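Ticket 2600: Label printer prints blank labels after host restart
Product: Pruvach label service 3.8
Site: Preda, packing area
Opened by: Kiprono Muli
Priority: 3 (work continues with workaround)
Status: Resolved, monitoring

Description

After the print host is restarted, the first batch of labels sent to the Kirer queue comes out blank. Feed length is correct and the cutter fires at the right position. The job shows as completed in the queue with no error. Later batches are also blank until the printer is power cycled by hand. The other queue on the same host (Fusari) is not affected.

Expected: labels print with bin code, barcode and lot number.
Result: blank stock, correct length.

Environment

Host is on the standard image. Both printers are on the wired network with fixed addresses. Label stock is direct thermal, no ribbon. No driver changes since May.

Log

08:10 Kiprono Muli
Restarted host, sent a batch of 4 labels to Kirer. All blank. Power cycled printer, sent the same batch again. All fine. Restarted host a second time, blank again. Fault repeats every time.

08:35 Support
Please print the built-in configuration label from the front panel while the printer is in the faulty state. This bypasses the host.

08:50 Kiprono Muli
Configuration label is blank too. Stock is loaded the right way up, scratch test leaves a dark mark. Print head was cleaned, no change.

09:20 Support
Then the fault is held in the printer and the host is putting it there. Check the darkness and media type values on the printer's web page, before and after a host restart.

09:45 Kiprono Muli
Before restart: media type direct thermal, darkness 8.
After restart: media type thermal transfer, darkness 0.
Fusari keeps its values through the restart.

10:30 Support
The service sends a setup string to each queue at startup. If the queue has no profile assigned, it falls back to the default profile, which is set for ribbon stock and leaves darkness empty. This printer reads an empty darkness value as zero. The values are held in memory only, so a power cycle brings back the saved ones.

Please open Queues, Kirer, Startup profile and send the current setting.

10:40 Kiprono Muli
Startup profile is "(none)". On Fusari it is "DT-standard". The Kirer queue was deleted and recreated when the printer's address changed, so the profile was probably lost then.

Resolution steps

1. Stop the label service.
2. Set Startup profile on the Kirer queue to DT-standard.
3. Clear any held jobs in the queue.
4. Power cycle the printer.
5. Start the service and confirm media type and darkness on the printer's web page.
6. Restart the host and confirm the values again.

11:25 Kiprono Muli
Steps completed. Values hold after restart. Sent a test batch, all labels readable at the bench scanner. Bin labels that were missed this morning are being reprinted from the job history.

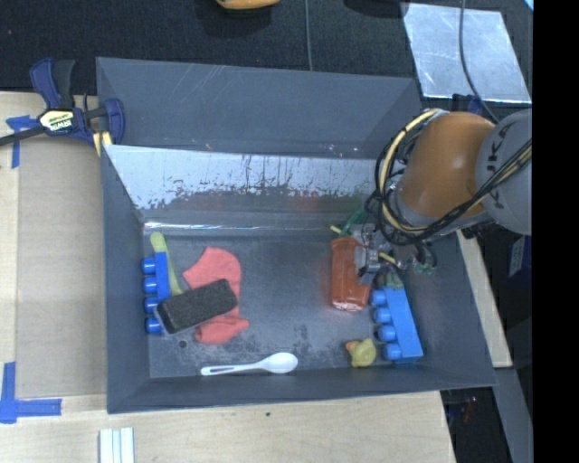 Attachment 1: grey bin at the workstation.

11:40 Support
Thanks. One note on reprints: job history keeps the original time stamp in the lot field. If the reprint needs the current time, use Reissue instead of Reprint.

11:55 Kiprono Muli
Understood, lot field should stay as it was. Reprint is correct for us.

12:10 Support
A request has been raised to show a warning when a queue is saved without a startup profile. Ticket set to monitoring. It will close after the next planned host restart if no blank labels are reported.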